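### 4.2 Kitchen tidying

The tidying tasks cover three chores: clearing a counter, sorting packaging, and putting waste in a bin. All were recorded in rented flats with the contents left as the tenants kept them. Hand-held grippers were used for the human recordings, and the policy was then run on the Zenik arm described in Section 3. The training set for this section holds 640 recordings, and testing used 138 trials in kitchens that do not appear in it.

We scored a trial as complete only if the item ended up inside the bin and the bin was still upright. An item resting on the rim counted as a failure, even when a small push would have sent it in. Ouali and Grigaitė scored every trial separately and settled disagreements by watching the video together.

Rigid items caused few problems. Cartons, bottle caps and yogurt cups have edges the fingers can close on, and their shape does not change much between the approach and the lift. Most failures came from thin film and from gloves. The policy often closed above the film and came up with nothing, or it pinched one layer and lost the item on the way to the bin. The Fotari baseline failed in the same way, though it moved more slowly and tried again more often.

Release was the second source of error. A light item can cling to the finger pads after the jaws open. People shake the tool or brush the item against the rim. The policy learned the shake in some cases and repeated it long after the item was gone, up to the limit of 40 seconds per trial.

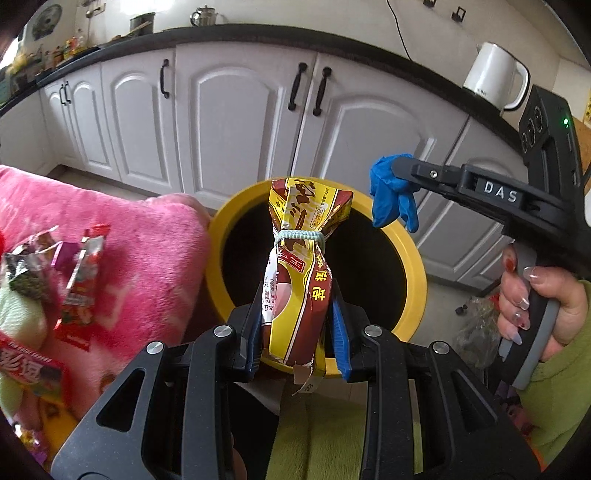
**Figure 4.** Human recording of the waste task with two hand-held grippers.

Soft waste needs its own grasp strategy, and we do not think more data of the same kind will supply one. Where a person has already gathered the material, the problem gets easier. The snack bag in Figure 4 is twisted closed with an elastic hair tie and can be held between the two padded fingers as a single lump. The disposable glove in the same figure hangs from the tip of one jaw, and the policy handled items held that way poorly. It tended to carry them too low, so that the loose end caught on the rim.

Section 4.3 reports the same measures for the shop-floor tasks at Quintanilla, where the waste is mostly strapping and cardboard.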